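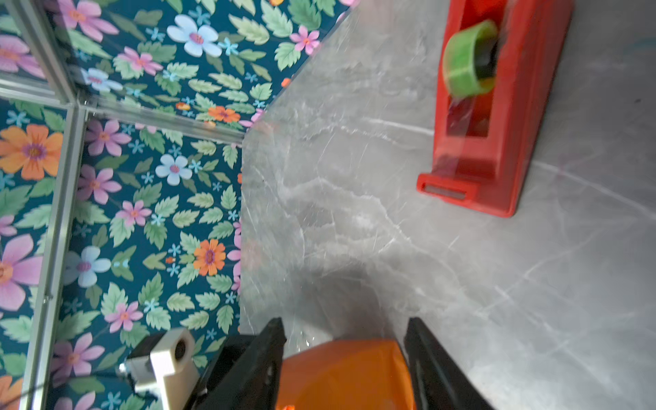
Wrist camera test, day two. Same arm, same controller, two sets of fingers. Posting notes as I go so I have them in one spot.

1/ Fingers under test: the stock Wandetow pair (flat pads, square ends) and the tapered pair from Flamotus (black, pointed tips). Both bolt to the same carriage. Swap takes 11 minutes, most of it spent on re-zeroing the jaw.

2/ Task is pick, lift, hold, place. 200 picks per set, start position shifted by a script. Small cylinders for the most part, plus a few awkward household things. Orange cylinder held between the tapered fingers in the photo.

3/ Stock pads first. Good on anything with flat sides. On cylinders they hold well if the centreline is right. If it's off by a few millimetres the part rolls toward the palm as the jaw closes and you end up with a grip you didn't plan for.

4/ Tapered pair is better at getting in beside things. With the tape dispenser on its side I can get a tip down next to the red body without bumping it. The stock pads need a wider gap than that.

5/ The cost is contact area. Long cylinders pivot in the tapered tips during a fast lift. Cutting acceleration in half fixed most of it. Haven't tried rubber sleeves yet.

6/ Camera. The fingers take up the bottom of the view and a held part blocks a good piece of what's left. For placing, the useful area is everything ahead of the tips. If you're writing a place routine, look before you pick and store the target.

7/ Shadow from the gripper lands on the table just past the part. My first segmentation pass kept joining the two on the grey marble pattern. Raised the threshold, then gave up and masked a fixed region in front of the jaw. Crude but stable.

8/ Floral backdrop stays. It's a hard background on purpose: pink and orange flowers on dark teal give a colour-based detector plenty to get wrong. Anything that only works against a plain wall is no use to me.

9/ Lamduan Nilsuwan asked whether autoexposure was locked. It wasn't for the stock run. It is now. I'll redo the stock set so the numbers can be compared, which means another swap.

10/ Controller is the Somboon board, firmware unchanged since September. It reports jaw current but not force, so "grip strength" in my logs is a current reading and nothing more. Please don't quote it in newtons.

11/ Cable routing: the thin black one needs slack for full wrist rotation. Too much and it swings into view on the return move. I re-tied it 2 times before it behaved.

12/ Next up is the Traltismont soft pair, same script, same locked exposure. Log files go up once the stock set is rerun.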